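We use cookies to improve your visit. Accept | Manage

Review: Kultmont sloped metal bin

I bought this grey bin from Fullthorpe in June, for 71 dollars. It is big, the walls are tall, and they slope down to a smaller flat floor, so small parts slide to the middle by themselves - I like this very much. The floor already shows scuffs and streaks, and the far wall has thin scratches. For me it is only the colour that suffers. I would buy it again.

32 comments | 30 shares

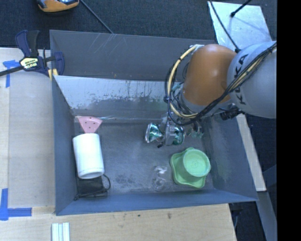 Cleaning the bin

A damp cloth is enough.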